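봉제인형 상자 보관 자주 묻는 질문
Plornetbridge 생활수납 자료실 / 정리: Yara Khasawneh

소형 봉제인형과 인형 키링을 종이 상자에 보관할 때 반복해서 들어오는 문의를 항목별로 묶었다. 대형 인형(앉은키 88cm 이상)과 전동 부품이 든 인형은 적용 범위에서 제외한다. 용어는 본 자료실의 다른 문서와 동일하게 쓴다.
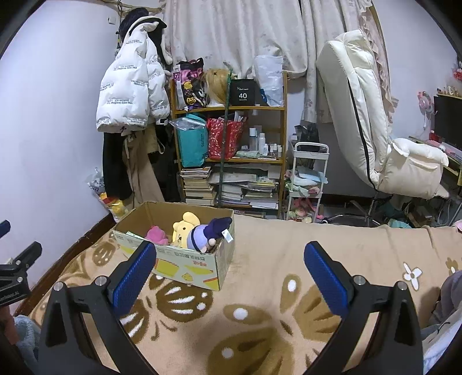
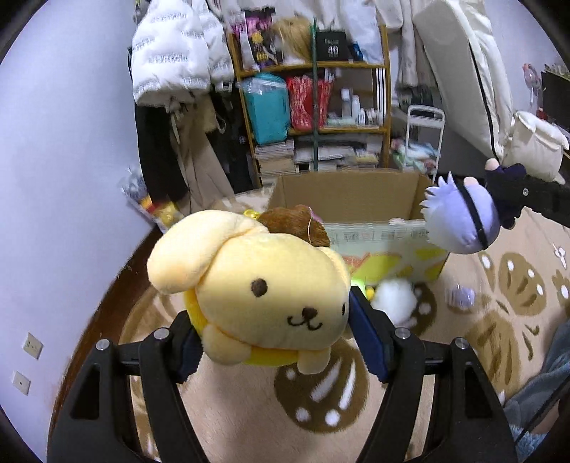
1. 상자 선택

택배나 상품 포장에 쓰였던 종이 상자를 그대로 써도 되는가
단기 보관이면 가능하다. 바닥면이 처지지 않고, 모서리가 눌리지 않았으며, 내부에 테이프 접착면이 노출되지 않은 상자를 쓴다. 식품이 담겼던 상자는 냄새가 남아 있으면 제외한다. 겉면에 그림이나 글자가 인쇄된 상자도 사용할 수 있으나 안쪽 면에 인쇄가 있으면 흰색 계열 인형과 직접 닿지 않게 무산지 한 겹을 깐다.

상자 크기는 어떻게 정하는가
가장 큰 인형을 눕힌 길이에 손가락 두 마디 정도의 여유를 더한 값을 안쪽 긴 변으로 잡는다. 높이는 인형 두 층까지로 제한한다. 세 층 이상 쌓으면 아래층의 솜이 눌려 복원에 시간이 걸린다. 높이가 남는 상자는 네 모서리를 칼로 내려 긋고 날개를 새로 접어 낮출 수 있다.

날개는 안으로 접는가, 밖으로 접는가
꺼내고 넣는 작업이 잦은 동안에는 밖으로 젖혀 둔다. 안으로 접어 넣으면 유효 폭이 줄고 절단면에 긴 털이 쓸린다. 보관 단계에 들어가면 날개를 덮되 테이프로 밀봉하지 않는다.

플라스틱 상자가 더 낫지 않은가
벽장 바닥이나 외벽 쪽 선반처럼 습기가 올라오는 자리에서는 플라스틱이 유리하다. 다만 뚜껑이 밀착되는 제품은 인형에 남은 수분이 빠져나가지 못한다. 당사 Koria 계열은 측면에 통기구가 있는 형식이고, Olholm 계열은 밀폐형이다. 봉제인형에는 Koria를 안내하고 있다.

2. 분류

캐릭터별로 나누어야 하는가
찾기 쉬움만 따지면 캐릭터별 분류가 맞다. 보존 상태를 우선하면 색과 표면 소재로 나눈다. 두 기준이 충돌할 때 본 자료실은 소재를 먼저 적용하고, 같은 소재 안에서 캐릭터를 모은다.

연노랑, 연보라, 분홍 인형을 한 상자에 넣어도 되는가
연한 색끼리는 대체로 문제가 없다. 주의할 대상은 진보라, 남색, 빨강, 검정처럼 염료량이 많은 원단이다. 연보라 몸통에 검은 띠가 둘러진 인형처럼 한 개체 안에 짙은 부분과 옅은 부분이 같이 있으면, 짙은 부분이 옆의 옅은 인형에 닿지 않는 방향으로 돌려 놓는다.
이염 여부는 흰 면포를 물에 적셔 꼭 짠 뒤 눈에 띄지 않는 부위를 가볍게 눌러 확인한다. 면포에 색이 묻으면 단독 포장한다.

털이 긴 인형과 짧은 인형을 섞어도 되는가
권하지 않는다. 긴 털은 짧은 털 인형의 봉제선과 자수 부위에 엉킨다. 상자가 하나뿐이면 가운데에 골판지 칸막이를 세운다. 칸막이 높이는 상자 높이보다 낮아도 된다.

키링형 인형은 어떻게 구분하는가
고리와 줄이 달린 인형은 일반 인형과 별도로 담는다. 금속 고리는 옆 인형의 털을 끌어당기고, 가는 줄은 귀나 손발에 감긴다. 분리되는 고리는 떼어 작은 봉투에 넣고 봉투에 인형 이름을 적는다. 분리되지 않는 고리는 부직포 조각으로 감싸 뒤쪽으로 돌린다. 줄은 인형 목이나 귀에 걸어 두지 말고 느슨한 원으로 말아 종이 끈으로 묶는다.

3. 넣기 전 처리

세탁을 꼭 해야 하는가
필수는 아니다. 눈에 보이는 얼룩이 없고 냄새가 없으면 먼지 제거로 충분하다. 순서는 다음과 같다.
- 옷솔로 털 결을 따라 쓸어 낸다.
- 귀 밑과 팔다리 접합부를 벌려 먼지를 뺀다.
- 점착 롤러는 짧은 털에만 쓴다.
- 그늘에 펼쳐 3시간 이상 둔다.
물세탁을 한 인형은 겉이 마른 뒤에도 솜 중심부에 수분이 남는다. 통풍되는 곳에서 최소 7일을 두고, 중간에 두 번 뒤집는다.

흰 세탁 표시 라벨은 잘라도 되는가
자르지 않는 편이 낫다. 소재와 세탁 조건이 적힌 유일한 근거인 경우가 많고, 되팔 때 라벨 유무를 묻는 구매자도 있다. 라벨이 상자 테두리에 걸쳐 나오면 날개를 덮을 때 꺾이므로 몸통 쪽으로 눕혀 넣는다. 종이 태그는 플라스틱 핀을 유지한 채 태그만 얇은 필름으로 감싼다.

자수 눈과 플라스틱 눈은 처리가 다른가
자수 눈은 별도 보호가 필요 없다. 플라스틱 눈과 코는 긁힘이 생기므로 서로 마주 보게 넣지 않는다. 이미 생긴 잔 흠집은 연마제로 지우지 않는다. 표면 코팅이 벗겨져 주변보다 더 탁해진다.

작업은 어디에서 하는가
평평하고 먼지가 적은 곳이면 된다. 맨바닥에서 작업할 경우 깔개를 먼저 펴고 그 위에 상자와 인형을 놓는다. 깔개에 무늬가 많으면 작은 부속이 눈에 잘 들어오지 않으므로, 고리나 단추를 떼는 공정만은 단색 쟁반 위에서 한다. 털이 빠지는 담요는 사용 전에 한 번 턴다.

4. 넣는 방법

눕히는가, 세우는가
등이 바닥으로 가게 눕히는 것이 기본이다. 얼굴이 눌리면 코 주변 솜이 꺼지고, 복원 후에도 표정이 달라 보일 수 있다. 둥근 공형 인형은 방향 구분이 없으므로 빈자리를 메우는 용도로 맨 나중에 넣는다. 옆으로 눕혀야만 들어가는 인형은 반년마다 좌우를 바꾼다.

큰 귀가 달린 인형은 귀를 접어도 되는가
늘어진 귀는 자연스럽게 내려오는 방향 그대로 몸에 붙인다. 위로 젖혀 고정하면 봉제선 안쪽에 접힘 자국이 남는다. 서 있는 귀는 안쪽에 심이 있는지 만져 보고, 심이 있으면 상자 뚜껑에 닿지 않게 위치를 낮춘다.

얼마나 채워야 하는가
날개를 덮었을 때 손으로 누르지 않아도 수평이 되는 정도가 상한이다. 반대로 너무 비면 상자를 옮길 때 인형이 한쪽으로 몰린다. 남는 공간은 구긴 무산지로 채운다. 신문지는 잉크가 묻어나므로 쓰지 않는다.

압축 팩을 써도 되는가
이사처럼 며칠 안에 다시 꺼내는 경우에 한정한다. 압축 상태가 길어지면 솜이 덩어리지고 긴 털에 꺾임이 생긴다. 플라스틱 부속이 달린 인형은 부속이 원단을 밀어 구멍이 날 수 있어 제외한다.

방습제는 무엇을 얼마나 넣는가
실리카겔 소포장을 부직포 주머니에 넣어 상자 모서리에 둔다. 당사 Shboul 주머니는 소포장 두 개가 들어가는 크기다. 염화칼슘식 제습제는 액체가 고이므로 상자 안에 넣지 않는다. 나프탈렌 계열 방충제도 플라스틱 눈을 변질시킬 수 있어 쓰지 않는다.

5. 보관 위치와 점검

선반과 침대 밑 중 어느 쪽이 나은가
선반이 낫다. 침대 밑은 먼지가 쌓이고 공기 흐름이 적다. 나무 선반에 올릴 때는 상자 바닥 전체가 판에 닿아야 하며 앞으로 튀어나온 상태로 두지 않는다. 직사광선이 드는 창 옆은 피한다. 연보라와 연분홍은 퇴색이 빨리 드러나는 색이다.

상자를 여러 개 쌓아도 되는가
인형만 든 종이 상자는 두 개까지 쌓는다. 위층 상자가 아래층보다 크면 쌓지 않는다. 책이나 게임기 등 무거운 물건이 든 상자는 항상 아래에 둔다.

점검 주기는 어떻게 되는가
장마가 끝난 뒤 한 번, 난방을 쓰는 1월에 한 번을 기준으로 한다. 뚜껑을 열어 냄새, 바닥면의 눅눅함, 벌레 흔적을 본다. 이상이 없으면 인형을 모두 꺼낼 필요는 없다. 상자 바닥이 물러졌다면 상자만 교체한다.

목록은 어떤 형식으로 남기는가
상자 번호, 인형 이름, 부속 유무, 세탁한 달의 네 항목이면 충분하다. 종이에 적어 날개 안쪽에 붙이고 같은 내용을 파일로 하나 더 둔다. 본 자료실의 목록 양식은 최대 300개까지 입력할 수 있다. 초과분은 새 시트로 분리한다.

눌린 인형은 어떻게 복원하는가
상자에서 꺼내 하루 동안 그대로 둔 뒤 손가락으로 솜을 풀어 준다. 뭉친 부분을 양쪽에서 잡고 조금씩 벌리는 동작을 반복한다. 증기를 쓸 경우 합성 섬유가 변형될 수 있으므로 다리미를 직접 대지 말고, 거리를 둔 채 짧게 쏘인 다음 솔질한다. 플라스틱 부속 근처에는 증기를 쓰지 않는다.

6. 기타 문의

Koria 상자의 통기구로 벌레가 들어가지 않는가
통기구 안쪽에 망이 붙어 있다. 망이 들떴으면 교체용 망을 신청한다. 임의로 테이프를 붙여 막으면 밀폐형과 같은 조건이 된다.

종이 상자에서 Koria로 옮길 때 다시 분류해야 하는가
기존 분류를 유지해도 된다. 칸막이는 치수가 다르므로 새로 재단한다. 종이 상자에 쓰던 무산지는 재사용하지 않는다.

여기에 없는 질문은 어디로 보내는가
자료실 문의란에 인형의 소재 표시와 현재 보관 용기를 적어 보낸다. 이염과 곰팡이 문의는 해당 부위 사진을 함께 첨부한다.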